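Progress report to the Pretorius Fund
Robotic suturing program, Lestum training lab
12/31/25

Dear Palesa and all our friends at the Fund,

Thank you for your patience with this one, which took me longer to write than it should have (the end of the year got away from all of us!). The second console is in, the staff have mostly forgiven it for taking over the old supply room, and 17 people have now finished the basic suturing course.

The automated needle driving is still the part everyone wants to talk about. A surgeon plans the stitches, the system proposes each pass, and a person at the console approves it or takes over.

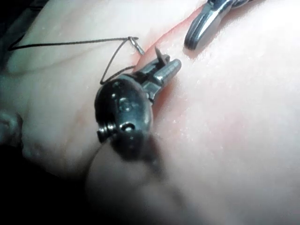

Oratile Naidoo worried at first that she'd be left watching a screen all day, and I won't pretend that worry has gone away. Her work has shifted toward checking stitch plans and teaching the newer techs, and she has asked for a job title to match, which I support. Sipho would like fewer alarms, please, and so would I.

We still have $3,000 in the training line and would love to spend it on practice tissue and thread in January, if you're happy with that. The next group has five people signed up.

With warm thanks,
Kgomotso Swanepoel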